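Hi all - I'm Leonilde, and I look after the handling rules at Urgate. We're rewriting our good-practice guide for robot arms that work with kitchenware, and I'd love 10 people to help me test the draft!

You'd come in for two sessions, three hours each, read a rule, watch the arm at the dish rack and tell me whether the rule makes any sense (some of mine don't yet). Grip limits, stop distances, who's allowed to reach in and when.
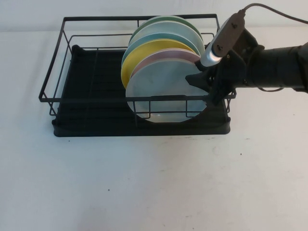
No engineering background needed, but you do have to be over 18 and fine with the safety briefing. Lunch is on us, and so is the bus fare.

Write to me or Ilídio Bragança at the Pamora front desk before the end of May, and tell us which afternoons suit you.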